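Sarik Suturing Cell: Setup and Maintenance
Student project report, Donico teaching lab
2020-02-22

4. Daily setup

The cell has 2 instrument arms and a Grurkel drive unit. Each arm is homed before the instruments go on. Home the wrist first, then turn the roll axis through 90 degrees and back. If the readback is off, home again; do not correct it in software.

Cable tension is checked with the jaws open. A slack cable shows up as lag at the wrist pitch joint.

5. Cleaning and wear

Thread fibers collect at the jaw pivots. We brushed the pivots after every session and allowed 15 minutes before the next homing run. The jaw cables are due for replacement at 1000 cycles. The counter resets on power loss, so the log sheet is the valid record.

6. Thread handling

Green suture thread at the instruments, fixed and wrist views:
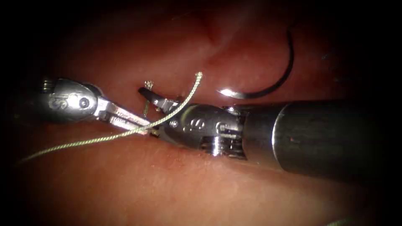
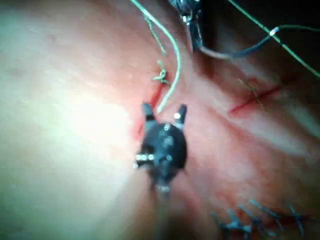 Mokgethi commented on the draft that the cycle limit should be set per instrument, as the driver side pulls harder and its cables stretch sooner. Section 5 will be changed before the May version.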